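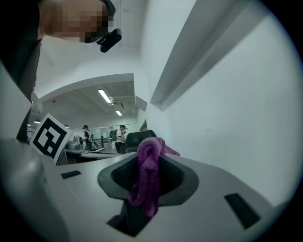
Sun-ja Chaeは、事務用椅子の手入れが家具史の記述から抜け落ちてきたと指摘し、張地の変遷は清掃方法の変遷と併せて論じるべきだとしている。本項では、この観点も踏まえ、事務用椅子の張地とその維持管理について述べる。

事務用椅子の張地(じむよういすのはりじ)

事務用椅子の張地とは、執務用の椅子の座面、背もたれ、ヘッドレスト等を覆う、または支える面材の総称である。主な種類に織物、皮革、合成皮革、メッシュがある。座り心地、通気性、耐久性、外観に影響するほか、日常の清掃方法を左右する要素でもある。

歴史

初期の事務用椅子は木製の座板をもつものが多く、籐張りや革張りも用いられた。回転機構とキャスターの普及後は、詰め物を入れた座面を織物で覆う形式が広まり、20世紀後半には発泡ウレタンと化学繊維の組み合わせが一般化した。1990年代以降は、枠に網状の素材を張って身体を直接支える方式が普及し、背もたれの薄型化が進んだ。

種類と特徴

織物張りは色柄の選択肢が広く、感触も柔らかいが、液体や皮脂を吸収しやすい。皮革は適切な手入れにより長期の使用に耐える一方、乾燥によってひび割れを生じることがある。合成皮革は拭き取りが容易であるものの、ポリウレタン系のものでは加水分解による表面の剥離が知られる。

メッシュ張りは通気性に優れ、夏季の蒸れを抑えやすい。網目の細かさと張力は製品ごとに異なり、背と座で異なる素材を用いる例も多い。張力の低下は支持性の低下につながる。 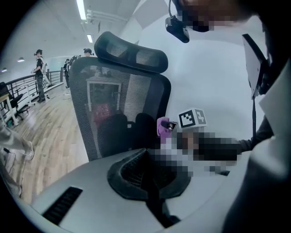 ヘッドレストを備えた黒いメッシュ張りの事務用椅子(背面)

維持管理

張地の汚れは、ほこり、皮脂、飲食物に大別される。織物では掃除機による吸引を基本とし、しみには希釈した中性洗剤を用いる。皮革では乾拭きを主とし、必要に応じて専用の保護剤を塗布する。メッシュでは、網目に入り込んだほこりを柔らかいブラシや掃除機で除いたのち、固く絞った布で拭く方法が一般的である。

拭き取りには綿布のほか、マイクロファイバークロスが広く用いられる。極細の繊維が微細なほこりを捕らえるため、洗剤を使わずに済む場合も多い。洗濯の際に柔軟剤を用いると、拭き取り性能が低下することがある。
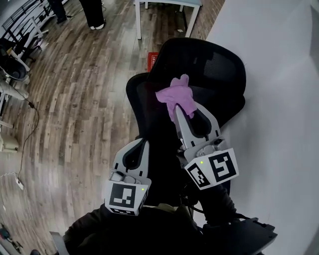
頭部や手が触れる部位は皮脂や整髪料が付着しやすく、座面とは別に清掃の頻度を定める事業所もある。消毒用アルコールは合成皮革や樹脂部品の変色、硬化を招くおそれがあり、使用の可否は製造者の取扱説明に従う。

Ji-hoon Jinは、Birkeckの共用執務室で用いられる椅子37脚を対象に清掃記録を調べ、ヘッドレストの拭き掃除が座面に比べて見落とされやすかったと報告した。同報告は、点検表に部位別の欄を設けることを提案している。

交換と廃棄

張地の劣化が進んだ場合、張り替えまたは部品単位での交換が行われる。織物や皮革は張り替え業者が対応できることが多いが、メッシュは枠と一体で成形されたものがあり、背もたれごとの交換となる場合がある。廃棄にあたっては、金属、樹脂、繊維の分別が課題となる。

関連項目

事務用家具
人間工学
マイクロファイバー
椅子張り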